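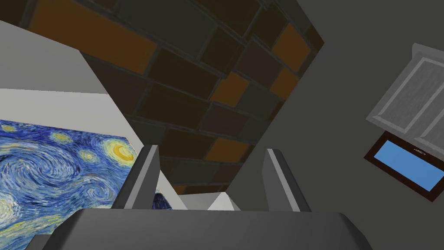 Staggered ceiling tiles in brown, charcoal and amber

March
By the Ciddale Live Sound Club

Minutes, spring meeting

Opened at 6 p.m. Last minutes approved with one fix: the spare mixer is the Elent, and it works fine.

1. New loudspeakers. The Zavora pair got its first outing at the open mic and everyone who was there loved it! Vocals came through clearly right to the back tables, and we ran the whole night without touching the high EQ. Members want to try them outdoors before the summer dates. Agreed to book the bandstand for a test.

2. Budget. We have $800 for the year. Two wireless mics come first, then cables. A second subwoofer was raised again (with real passion) and held over to the next meeting.

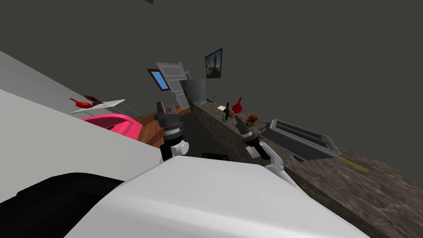 Both arms up, by the counter

3. Training night. A great turnout, with 11 new people signed up for the mixing course. Gain staging will be week one, monitors week two. We still need a drummer willing to play the same fill for an hour.

4. Twal stage box. Channel 6 crackles when the connector is moved. Agreed to swap the connector and retest before sending it in for repair.
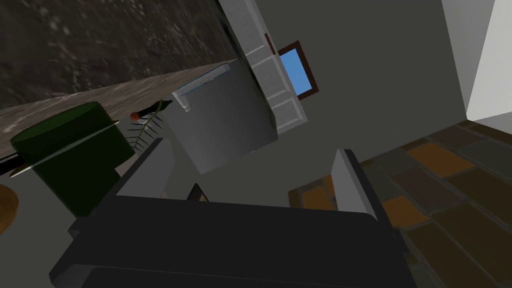

If the crackle is still there after the swap, we'll patch around that channel for the spring shows and keep the box in use.

5. Any other business. Please coil cables over-under and label both ends. Bring your favorite test track next time, any style!

Closed at 8:15 p.m.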